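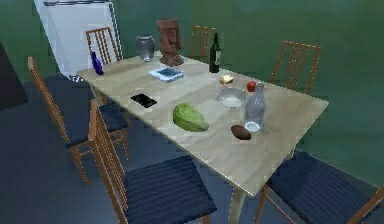 Tài Bùi reckons you shouldn't bother paying for a metals price service when the miners put half of it in their quarterlies anyway, and he told me so in the comments last time I brought up Prerura. Fair point, Tài! I paid for three months regardless, so you may as well all hear how it went.

Prerura is a subscription tracker for battery metals, mostly lithium, nickel and cobalt, with a bit of graphite tacked on. I hold a small parcel of shares in a couple of explorers (nothing flash) and I was sick of finding out the spodumene price had moved a week after everyone else had. It's $40 a month, or $50 if you want the supply reports too. I went for the $50 one, because of course I did.

The good stuff first. The daily price page is lovely and plain, and you can flick between carbonate and hydroxide without losing your place. I've set it to Australian dollars and it stays there, which my old Grerkach login never managed. The alerts are great as well. I had one come through in November about a contract price cut while I was still in my dressing gown, and I'd read the whole note before the kettle boiled.

The supply reports I'm less keen on. There were 13 in my time with it and a fair few were company announcements with the adjectives taken out. The one on the Parkudgate project was properly useful though, with a clear table of who'd signed up to buy what and for how long. More of those please! The nickel coverage is thin, and the graphite page hadn't been touched in weeks when I last looked.

Search is a pain. Type in "Ninh" and you get every company with those four letters anywhere in its name, plus old notes in no order I can work out. I emailed support and got a friendly reply the same arvo, but it's still like that.

I've dropped back to the $40 plan and I'll keep it until the new financial year. If you only check prices once a month, save your money and read the quarterlies like Tài does.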